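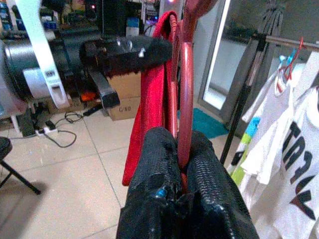
Soup notebook, October, batch 3

Third go at the white bean and squash soup for the Sakemley lunch table, and this is the one! I started at 9 in the morning with the beans already soaked overnight, and by noon I'd eaten two bowls standing up at the stove.

What changed from batch 2: the squash got roasted before it went anywhere near the pot. Halved, cut side down, hot oven until the skin wrinkled and a knife slid straight in. Last time I simmered it raw in the broth and it tasted like warm water with good intentions. Roasted, it goes sweet and a little nutty, and the color is gorgeous (deep orange, almost rust once the paprika is in).

Onions: 30 minutes on low, lid on, pinch of salt. I know that's long. Batch 2 had them at half that and you could taste the difference, they were still a bit sharp. Garlic goes in for the last minute only.

Beans were the small ones from the Flutville market. They held together much better than the canned ones and the cooking liquid is lovely stuff, so I used all of it and cut the stock back to 5 cups. Don't salt the stock until the end. I did, and had to fix it with a potato.

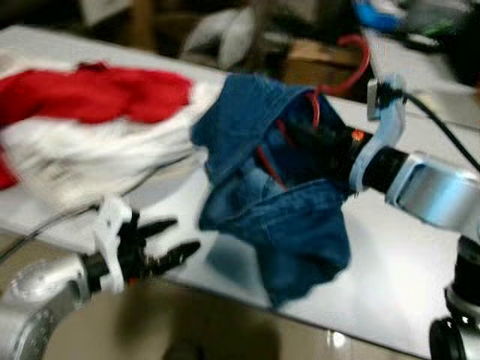 The sage is where I got excited. I fried the leaves in butter until they stopped sizzling, pulled them out, then poured the browned butter straight into the pot before blending. So good!! The crisp leaves go on top at the table. Make more than you think, since half of mine disappeared before lunch.

Blending: two thirds smooth, the rest left chunky. Batch 1 was all smooth and felt like baby food, batch 2 was all chunks and the broth was thin. Stick blender, short bursts, stop and look.

Holding test: kept it at low heat on the back burner until 2. It thickened a lot, so have hot stock ready. Flavor was better at 2 than at noon, if anything. Squeeze of lemon right before serving woke it up again.

Still to try:
Parmesan rind in with the beans (have two in the freezer)
A spoonful of the Strickland chili paste, maybe stirred in at the table so the kids can skip it
Freezing a quart without the lemon and seeing how the beans come back
Sourdough croutons fried in the leftover sage butter, if there ever is any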